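Fruit Handling Rules: Your Questions

Which rule matters most?
Grip at the widest part, one pad on each side, and stop closing when the fruit stops slipping. We love how much cleaner our records got with this one!

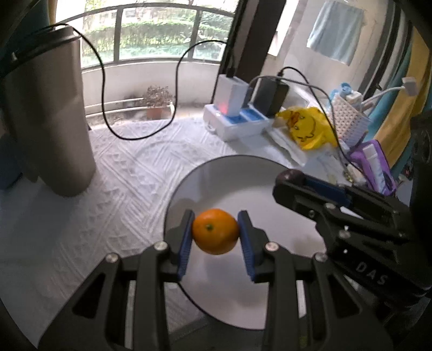
Citrus held between both pads, over the plate.

Can two grippers share a table?
Yes, please! Two-handed work is the best part of the Skovlow set. Agree on who moves first, and keep the second jaw open until the first has let go.

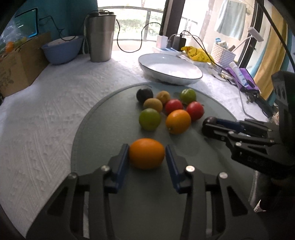 Nima Safavi wrote to ask whether the "who moves first" rule still applies when one person runs both grippers. It does. Say it out loud before you start.

How many picks before a pad check?
Every 500, and a full cleaning at 2000. Soft fruit leaves more behind than you'd think, so wipe sooner if you like.

Do small fruits need a different grip?
Same grip, slower close. Keep stems and leaves clear of the pads. 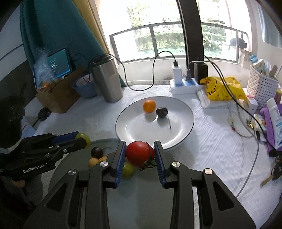 Where do I report a dropped fruit?
On the Deltness sheet, form 551, before the next pick.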